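The first thing Noemí Pacheco asked me was whether I'd eaten. I hadn't, so our interview started forty minutes later than planned, with a plate in my lap and my notebook on the floor.

I'd come to see the big downstairs room at Skudstead, which Noemí and her friend Elvia Villalobos open up one evening a month for what they call Bring Your Stuff. You bring what you're working on, or what you're mending, or a laptop full of something you've been meaning to finish, and you sit down with it in company. That's pretty much the whole idea (there's food, too, and I think the food does more of the work than they let on).

"I was getting nothing done at home," Noemí told me. "I had a sweater with one sleeve for two years. Two years! I'd look at it and then I'd go clean the bathroom."

Elvia's version is a little different. She remembers Noemí calling her up to complain about the sweater, and she remembers saying, well, bring it over and complain here. So she did, and she came back the next month with a cousin and a bag of rolls.

They outgrew Elvia's kitchen pretty fast. The room at Skudstead costs them $90 for the evening, which they cover with a jar by the door, and it had been a dance studio and then storage for a furniture place before anybody let them in. Elvia still talks about the cleaning. "The windows alone," she said, and then she just shook her head and took a bite of something.

I asked how they decide where the tables go, because I'm nosy about rooms and always have been. Noemí got up to show me, which meant moving two chairs and apologizing to a man who was using one of them.

"People want to be near the food but not *at* the food," she said. "If you put it all in one corner they crowd up and the knitters get mad. So now we put a plate here, a plate there, and everybody's got something in reach."

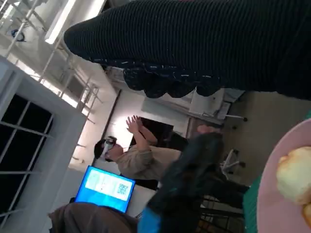 The baking is mostly Apolinar Ocampo's department. He's a retired bus mechanic who learned bread from his mother and sweet dough from library books, and he talks about both with his eyes half closed. He told me he's been using the same enriched dough recipe since the second month, with more egg yolk than the book calls for, and that he lets it sit overnight in the fridge no matter what anyone says.

"It doesn't like to be hurried," he said. "You come back in the morning and it's a different animal."

I wanted to know if he ever brings a project of his own. He laughed so hard at this that Elvia came over to see what was going on! He has a radio he's been fixing, apparently. He brings it every time. He has opened it twice.

Akosua Laryea had more to say about the project side of things. She sews, mostly clothes for her sister's kids, and she's the one people go to when they've cut something wrong. I watched her talk a teenager through a crooked hem without once taking the fabric out of his hands, and I asked her about it afterward.

"If I do it, he's got a straight hem and he still doesn't know how," she said. "And anyway it's his. I've got my own hems."

She's particular about light. She brings a clip-on lamp in the winter and won't do black thread on black cloth after supper, period. Knits are her other sore spot. She told me ribbing will stretch on you if you so much as look at it, and that she pins twice as much as she used to and goes slower around a gather than anywhere else.

I asked all of them what they'd change. Apolinar wants a real oven in the building. Akosua would like one table, just one, that's the right height for cutting. Elvia wants people to rinse their cups. Noemí thought about it for a long time and then said she'd like to start half an hour earlier, because the last hour is when folks finally get talking and then it's time to stack chairs.

"You can't rush that either," Apolinar said from across the room. I hadn't realized he was listening.

Before I left I asked Noemí what happened to the sweater. She finished it the first winter. It was too small by then, or maybe it always had been, and she gave it to Elvia's daughter, who wears it to walk the dog. There's a new one on the needles now, green, with both sleeves done and no neck.

The next Bring Your Stuff is in May, doors at six. I've got a box of photos I've been meaning to sort since my last move, and Noemí has already told me which chair is mine.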